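Notes for the August talk, Teresa Seixas
Sorting small things: the two-bin habit

Start with the drawer. Ask who has one at home that won't close. Wait for hands.

Slide 1. We ran the sorting days at Hirkach for one summer, and 2243 items came through. Most were small enough to hold in one hand. Clothes and books went elsewhere and I won't cover them today.

Slide 2. What slows people down is the first decision. They pick up a key ring, think about where it belongs, put it down again. At the Sokell site we stopped asking people to find the right place straight away. Everything goes into one side of a divided bin. The other side stays clear until sorting starts.

Slide 3. Four piles: use, fix, give away, recycle. Write them on the board. Some 400 items ended up under fix, which was more than we had bench space for. (Skip the bench story if we're running behind.)

Slide 4. Leave this one up while people talk. 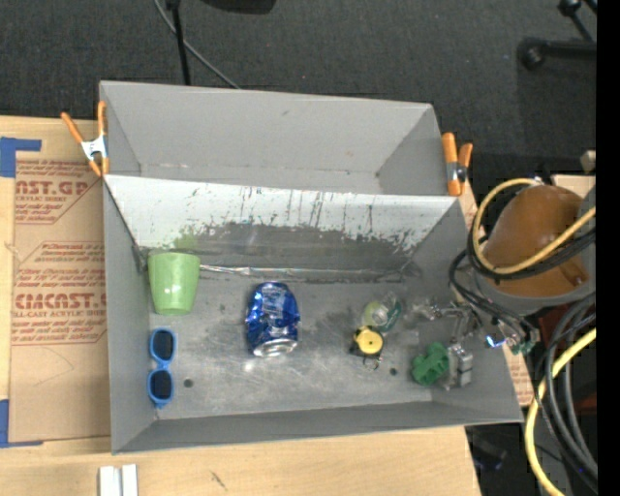

Photo: Teresa Seixas / Hirkach sorting days

A mixed load, all in the front half. Ask the room to call out a pile for each thing. The dented blue can is easy, so begin there. The green cup usually goes to use. Sunglasses get an argument: give away or keep a spare pair? Let it run a minute. Then the tape measure. People want it in the kitchen drawer and the toolbox, and my answer is to pick one.

Mention that the bins don't need to be new. Scuffs and worn coating are fine for this job.

Slide 5. Handout is by the door. Questions, then break at 3:30.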